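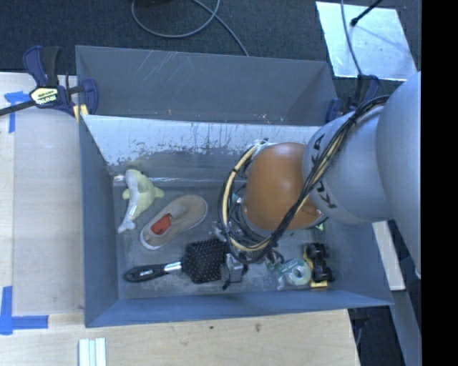 ### 4.3 The trouble with "miscellaneous"

By the fourth session every household in the study had a bin that was no longer for anything in particular. We had asked our 26 participants to label their containers however they liked, and the early labels were full of ambition: "winter hats," "art (good)," "cables, working." These lasted until something turned up that belonged nowhere. The usual culprits were soft toys and grooming items, two classes of object that people own in quantity and never plan for.

Figure 3 shows the pairing that gave our coders the most grief, a plush dolphin and a hairbrush on the floor of one gray bin. Under the scheme borrowed from the Trarkico pilot, the dolphin is a toy and the brush is a personal care item, and the two should not meet. Participants were less strict. Asked to sort photographs of the same two objects, they put them together more often than our scheme allowed, most often under some version of "kid's room" or "bath time." One wrote "things with faces and things for hair," which we coded as Other with a certain amount of respect.

Jinlong Jin and Ibsa Negash coded the labels independently and then met to settle their differences. Most were settled in an afternoon. The dolphin took until July. Jin held that a soft toy is defined by what it is made of, and so should be shelved with cushions and blankets; Negash held that it is defined by who will cry if it is lost. We adopted the second reading, which predicted participants' own placements better and was also argued more loudly.

The condition of the container mattered more than we had expected. The bin in Figure 3 has a scraped floor and a badly scuffed strip of paint along its back wall, and several participants cited wear of this kind when explaining why a similar bin at home had become the one for odds and ends. A clean bin, it seems, is kept for things one intends to find again. Assunção's interview notes record the phrase "it was already ruined" from 5 households, in reference to bins, drawers and, once, a spare bedroom.

We did not ask participants to defend their choices, although many did so anyway and at length. Their explanations were collected after sorting was finished and should be read with that in mind: a person who has just filed a hairbrush under "marine" will find a reason for it. Section 4.4 takes up the labels that were later crossed out, including the 3 that were crossed out and then restored.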